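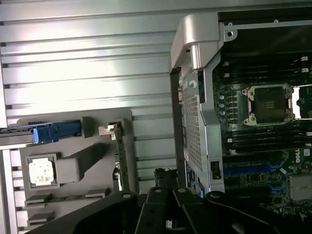

March 18, 2026 - The day the arm stopped listening

What a day! I've been home an hour, I've had my tea, and I still can't sit still, so I'm writing it all down while I've got it straight in my head.

We were on the server strip-down again at Fernden. Dell boards, chassis open, the arm working from above with the small black two-finger gripper. I love this job when it's going well. The processor sits in the tray with all that whitish paste on its top, the socket over on the board is bare, and you think, a machine did that, with fingers no cleverer than a pair of pliers! The Witadik program has been a joy all month, and I'd told everyone at lunch that it was the best run we'd had (I should keep my mouth shut at lunch).

The fault came in the afternoon, on the memory. The arm was on its way down to one of the black slots, to press open the little white latch at the end. It should come down quickly, slow right up a hair above the latch, and then feel its way. It didn't slow up. It came down at the travel speed and kept on pushing, and the whole chassis gave a creak that I felt in my own teeth. The force limit is meant to catch exactly this. It's set at 40 newtons and the arm should let go of everything the moment it gets there. It sailed straight past. I hit the red button, and I'm pleased to say that my hand got there before my brain did.

The button worked perfectly. Arm dead still, brakes on, lovely. I'd had my other hand near the tray only a minute before, though, and that has been going round my head all evening. The rule is hands out of the cell while it's live. I know the rule, I helped write the rule, and I'd leaned in to nudge the tray straight because it was quicker than stopping. I've put that in the report as well. It didn't feel nice to type but it's in there.

Then the good bit, which was finding out why! I got the log up and went through it line by line with a mug of coffee going cold. At line 305 there it was: the force sensor had sent the same reading over and over, right down to the last digit. A real sensor never does that, it's always jittering about a bit even when the arm is parked. So the sensor had frozen, the program was still being handed a nice calm number, and as far as the arm knew it was touching fresh air. It would have pushed until something gave.

I wiggled the sensor cable at the wrist and the numbers woke up. Wiggled it again, frozen. I laughed out loud, I really did. All those clever layers of software and it came down to a plug that hadn't been seated properly. It was last off in July, when we fitted the Mosquera wrist, and I've got a nasty feeling I was the one who put it back.

Damage: one latch snapped, a slot that I don't trust, and a slight bow in the board that you can only find with a straight edge. The processor is fine as far as I can tell. The board was going for scrap anyway, so the cost is next to nothing, but the same push on a wrist or a knuckle would be another story. I keep coming back to that.

What I did before going home:

Locked the cell off and hung the tag on it.
New cable out of the spares drawer, plug clipped and tied back so it can't work loose.
Added a check to the program: if the force reading stays exactly the same for 2 seconds, the arm stops and won't start again until a person resets it.
Wrote to Vekia to ask if their controller can watch for a frozen sensor by itself. I'd much prefer to have it there than in my own code.

I tried the new check with the arm on its slowest setting and nothing in the cell. Pulled the plug on purpose, counted under my breath, and it stopped. Did it 3 times and grinned every time. It isn't proof of much yet, and tomorrow I want to try it with the arm moving properly, pushing down on a block of foam.

I also want to go through the gripper's own signals and see if any of those could freeze in the same way. I bet at least one can. The finger position comes through a different cable, but I've never once looked at what happens when it drops out, and now I'm itching to know.

Must remember: foam block from the packing room, straight edge back to the bench next door, more cable ties. And set the alarm early, I want to be in before the cell is booked.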